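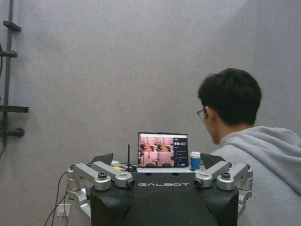
I've been meaning to write up my coat and jacket tips since June, when the cold properly set in down here and every chair in our place grew a hoodie. We've got no hall cupboard, so everything heavy lives on an open rack, and an open rack goes feral in a week if you let it.

First thing, cut down what goes on it. I had 26 things on mine at one stage (yes, including two raincoats that didn't fit anyone) and you couldn't get a sleeve out without the lot coming with it. Now I keep it to 7 in winter and the rest go in a tub under the bed. My neighbour Olga Teixeira swaps hers over every month, which is far too keen for me, but her rack does look lovely!

Use decent hangers. Wooden ones with a bit of shape to the shoulder are worth the money for coats. The wire ones from the drycleaner leave those funny little peaks, and a wet wool coat will bend them flat. I got mine in a pack of ten from Drullima, and so far only one hook has worked loose. A dab of wood glue and a night on the bench and it was good as gold. 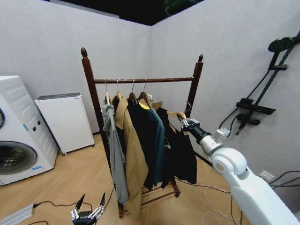
Long coats want the clear drop, so check the hem before you walk away. If it's brushing the base it'll pick up fluff and floor dust, and camel colours show every bit of it. Do up the top button too, so the collar sits right and the front doesn't slide off one side.

Hoodies are a pain. The hood drags the neck back and you end up with a stretched collar, so I fold the heavy ones over the bar of the hanger, or just put them in a drawer. Mỹ Phùng at my sewing group zips hers halfway and reckons that's enough. I've tried it and it does help, though not with the really thick ones.

If your rack's on casters, give the wheels a clean every so often. Hair winds itself round the axles (ask me how I know) and then they drag instead of rolling, and that's how you scratch a timber floor. Tweezers and a seam ripper, four minutes, done.

Last one: empty the pockets before you hang anything up. Tissues, dog treats, half a muesli bar. I found a library card in my good black jacket last week, and I'd already paid for the replacement.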